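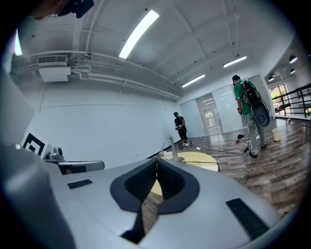 What does Comia do with a timestamp that has no time zone?

Comia reads it as local time at the station named in the header. If the header names no station, the row goes to rejects.csv and the run continues.

Overview

Comia converts tide gauge logs from the Flukance logger format to flat CSV. It was written for the Gromdale harbor archive, where the older logs exist only as fixed-width text. It has no graphical interface and makes no network calls.

Input

One file per station per month. Each line is 38 characters wide, and the first 12 hold the timestamp. Files with tabs must be expanded first; Comia stops with exit code 2 if it finds one. Water level is in millimeters above station datum. Blank level fields are kept as blank and are not interpolated.

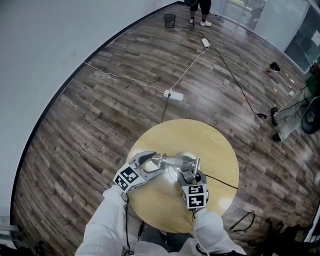
Output

Columns are station, time_utc, level_mm and flag. Flag values:
0 = as logged
1 = clock correction applied
2 = duplicate timestamp, first value kept

Rows are sorted by time_utc within a station. Station order follows the input list.

Known issues

The April files for Saludo contain a repeated header partway through. Use --skip-headers.
Files of over 16 MB are slow, as the sort is done in memory.
Negative levels wider than five characters lose the sign.

Maintainers

Noel Maglaya (parser), Zakhar Pasichnyk (station tables). Send bug reports with the input file attached and the full command line.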